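Packaging and Display, Unit 4: Containers That Double as Displays
Handout prepared by Khrystyna Hladun
Revised 5 October 2025

4.1 Scope

This unit covers retail containers that store one product and present another. The case used is a candy jar with a perforated lid: wrapped candy inside, lollipops standing on top. Read section 3 of the Haugland course pack first.

4.2 Terms

Body – the transparent vessel.
Label band – the printed wrap around the body.
Window – any part of the body left clear by the label.
Lid socket – a hole in the lid that takes a stick.
Head – the wrapped candy at the top of the stick.

4.3 Reference case: jar with lollipop lid

Note the position of the purple lollipop in each view. The orange, red and green ones stand at the lid throughout.

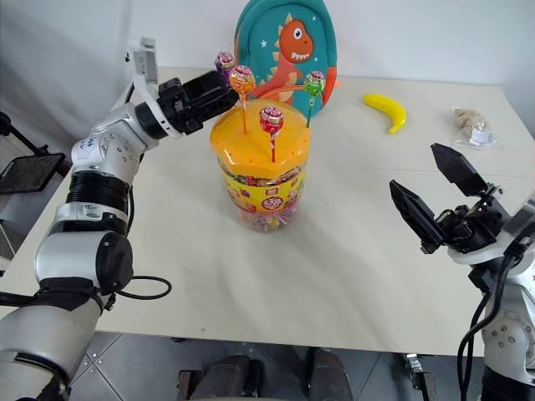
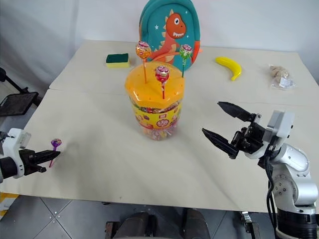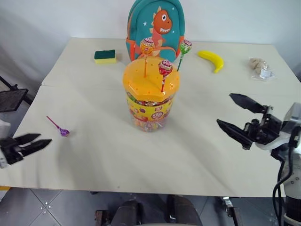
4.4 Label and windows

The yellow label leaves two windows, one just under the lid and one at the base. The wrapped candy shows in both. A label that ran the full height would give more print area and hide the contents. Kamata's notes treat the lower window as the main one; we will discuss whether this holds when the jar is seen from above.

4.5 Lid sockets

Socket diameter sets the fit. A tight socket holds the stick upright but makes removal harder with one hand. A loose socket lets the head lean outward. Spacing is governed by the head, which is much wider than the stick.

4.6 Exercise

Sketch a lid for 16 sockets with no two heads touching. State your assumed head diameter. Submit one page to Isamu Kamata before the Hevora site visit.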